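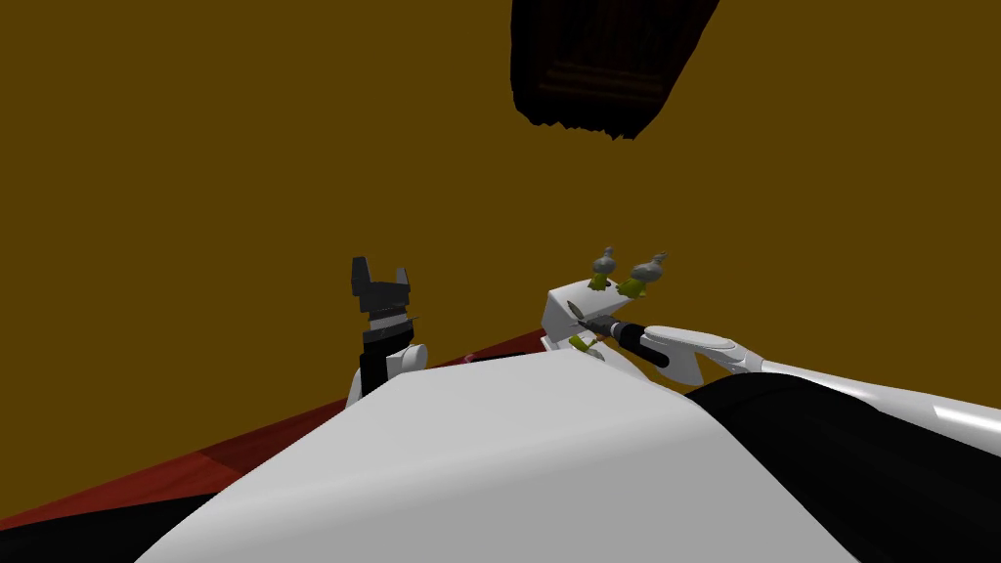 Préparer l'achat d'un poste à deux bras : notes sur le budget du projet Jakari

Publié dans : Équipement, Méthode

Le plan d'équipement du laboratoire de Kondance pour le prochain exercice a été arrêté en août. La ligne la plus importante concerne l'acquisition d'un poste de manipulation à deux bras, inscrite sous le nom de projet Jakari, pour une enveloppe de 277 k€ hors taxes. Ayant eu la charge de l'instruction du dossier, je consigne dans ce billet les hypothèses retenues, les arbitrages rendus et les points demeurés ouverts. Les opinions exprimées n'engagent que leur auteur.

Plusieurs lecteurs m'avaient écrit après le billet consacré au renouvellement du parc de mesure pour demander comment se construit un budget lorsque le besoin n'est pas entièrement stabilisé. Le cas présent s'y prête bien, car la demande initiale tenait en une page et ne mentionnait ni les organes de préhension, ni la maintenance, ni la surface au sol.

Du besoin exprimé au besoin chiffré

La demande portait sur « un robot à deux bras pour la manipulation d'objets courants sur table ». Une telle formulation ne permet pas de consulter un fournisseur. Elle laisse indéterminées la charge utile, l'allonge, la répétabilité exigée et la nature des objets. Elle ne dit pas davantage si les deux bras doivent recevoir le même outil.

Cette dernière question a occupé une part notable de l'instruction. L'équipe souhaitait comparer, sur un même poste, une pince parallèle à deux doigts et une main plus complexe. Deux organes différents supposent deux interfaces mécaniques, deux jeux de pièces d'usure et, selon les constructeurs, deux licences de pilotage. Le surcoût ne figure dans aucun catalogue sous une rubrique unique ; il se reconstitue devis par devis.

Il a donc été décidé de mener une phase de simulation avant toute consultation formelle. Les tâches envisagées ont été reproduites dans un environnement virtuel, avec un modèle de robot équipé d'une préhension différente de chaque côté. Cette phase n'a pas été conçue comme un essai de performance. Elle devait fournir des éléments pour la rédaction du cahier des charges : encombrement des poignets, visibilité du plan de travail depuis le torse, postures à tenir lors des reprises d'objet. 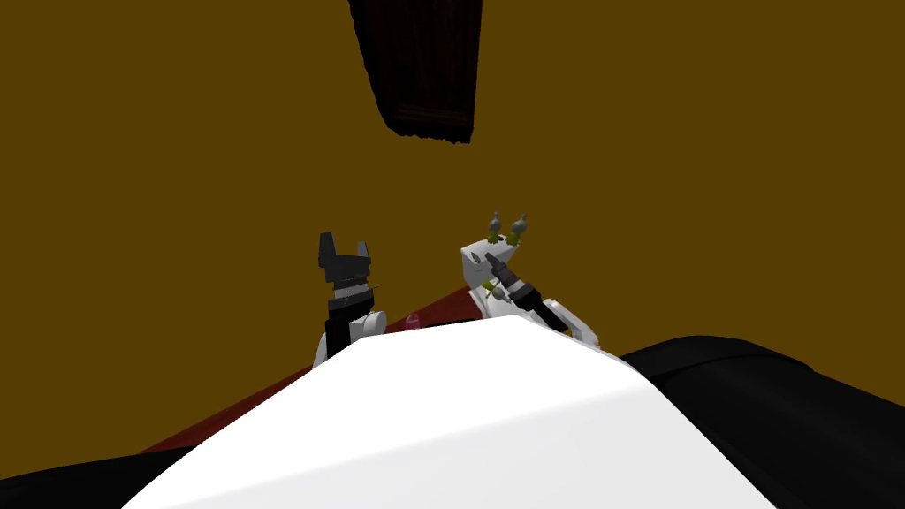
Vue issue de la simulation : pince noire à deux doigts à gauche, main blanche à droite, plateau rouge en arrière du torse.

La question de la visibilité mérite qu'on s'y arrête. Un point de vue placé haut sur le robot et orienté vers l'avant laisse au torse une place considérable dans l'image, au détriment du plan de travail. Un petit objet posé sur la table peut se trouver presque entièrement masqué par le carénage. Nous avons, en conséquence, inscrit au cahier des charges une caméra extérieure sur mât, absente de la demande d'origine, ainsi que la possibilité de régler la hauteur de la table.

L'ajout paraît modeste. Il entraîne cependant un support rigide, un câblage supplémentaire, une carte d'acquisition et une procédure d'étalonnage à prévoir dans la prestation d'installation. Si ces éléments avaient été découverts après la commande, ils auraient donné lieu à un avenant.

Composition de l'enveloppe

L'enveloppe se répartit entre le poste proprement dit, les organes de préhension et leur câblage, l'aménagement du local, la formation et une provision pour aléas. La préhension et le câblage associé représentent à eux seuls 71 k€. Ce montant a suscité des observations lors de la première lecture du dossier, et il me semble utile d'en donner l'explication.

Il comprend les organes montés sur les deux bras, un second organe complet de chaque type destiné à la réserve, les adaptateurs de bride, les faisceaux et un lot de pièces d'usure. Le choix d'une réserve complète a été discuté. Une solution plus économique aurait consisté à ne stocker que les doigts et les courroies. Les délais annoncés par les fournisseurs consultés, dans le cas d'un retour en usine de la main, nous ont conduits à écarter cette solution : une immobilisation prolongée aurait pesé sur le calendrier de deux équipes, pour une économie assez limitée.

Les outils manipulés n'ont pas été imputés sur l'investissement. Tournevis, pièces de jeu, petits contenants et autres objets d'essai relèvent du budget de fonctionnement, où ils sont renouvelés à la demande. Je recommande toutefois de les lister dès le départ. Le diamètre d'un manche ou l'état de surface d'une poignée peut orienter le choix d'un revêtement de doigt, lequel relève bien, pour sa part, de l'investissement.

La durée d'amortissement retenue est de sept ans. Elle correspond à l'usage de l'établissement pour les équipements mécaniques lourds et me paraît adaptée aux bras. Elle l'est moins pour les calculateurs et les capteurs de vision, dont le remplacement interviendra selon toute vraisemblance avant ce terme. Nous avons choisi de ne pas scinder l'immobilisation, par souci de simplicité comptable, et de prévoir une ligne de jouvence à mi-parcours dans la programmation pluriannuelle. Cette ligne n'est pas encore financée.

La consultation

Deux réponses recevables ont été reçues. La société Ritus propose un poste livré assemblé, avec une garantie couvrant l'ensemble des composants, préhension comprise. L'intégrateur Abdel Rahman propose une architecture ouverte, composée de bras et d'organes provenant de constructeurs distincts, dont il assure l'assemblage et la mise en service sur site.

La grille d'analyse totalise 100 points, répartis entre la valeur technique, le coût sur la durée de détention, la qualité de la maintenance et les conditions de livraison. Le prix d'achat seul n'y figure pas comme critère autonome. Il entre dans le coût de détention avec l'énergie, les contrats annuels et les licences. Cette présentation a demandé un effort particulier aux candidats et il a fallu leur adresser un cadre de réponse commun, sans lequel la comparaison serait restée théorique.

Les deux offres se distinguent principalement sur trois questions.

Interlocuteur en cas de panne. L'offre Ritus prévoit un guichet unique. L'offre Abdel Rahman laisse subsister, pour la main, un renvoi vers le constructeur d'origine une fois la première année écoulée. Des précisions écrites ont été demandées.

Évolutivité. L'architecture ouverte autorise le remplacement d'un organe sans intervention du vendeur. Le poste livré assemblé impose, pour la même opération, une requalification facturée. Le montant de cette requalification figure désormais au bordereau des prix.

Modèle numérique. Les deux candidats fournissent un modèle du robot utilisable en simulation. Nous avons exigé qu'il soit tenu à jour pendant toute la durée du contrat et que les masses et inerties des organes de préhension y soient renseignées. L'expérience acquise pendant la phase préparatoire a rendu cette exigence plus précise qu'elle ne l'aurait été autrement.

Le local et les dépenses connexes

L'expérience des acquisitions antérieures montre que les dépenses d'aménagement sont régulièrement sous-évaluées. Le poste doit recevoir une alimentation dédiée, un arrêt d'urgence accessible des deux côtés, un marquage au sol et un éclairage homogène. Le plan de travail définitif n'a pas été arrêté. Une teinte mate et franchement distincte de celle des organes de préhension est souhaitée par les utilisateurs, pour faciliter le traitement des images. La fourniture sera confiée au menuisier titulaire du marché courant de l'établissement.

La question des éléments suspendus a également été examinée. Toute étagère ou tout coffrage placé au-dessus de la zone de travail réduit le volume accessible aux bras relevés. Le plan d'implantation réserve donc un dégagement libre au-dessus de la table, et les rangements seront reportés sur le mur latéral.

La formation a été dimensionnée pour deux groupes : les opérateurs, d'une part, et les personnes chargées de la maintenance de premier niveau, d'autre part. Les supports devront être remis en français. Cette mention, qui peut sembler aller de soi, avait été omise lors d'un marché précédent.

Points restant à traiter

La provision pour aléas est, à mon sens, insuffisante au regard de l'hétérogénéité des organes de préhension. Elle a été maintenue à son niveau initial afin de préserver l'enveloppe globale. Un dépassement sur l'aménagement du local ne pourrait être absorbé qu'en différant l'achat de la réserve de la main, hypothèse à laquelle je demeure défavorable.

Le calendrier de réception doit encore être articulé avec la fermeture annuelle du bâtiment. Les essais de réception reprendront les tâches décrites en simulation, dans le même ordre, de façon que les écarts puissent être consignés au procès-verbal. Le protocole est en cours de relecture par le service des marchés.

Les établissements engagés dans une démarche comparable peuvent demander, par le formulaire de contact du blog, le cadre de réponse financier et la trame du bordereau des prix. Les offres des candidats ne sont pas communicables à ce stade.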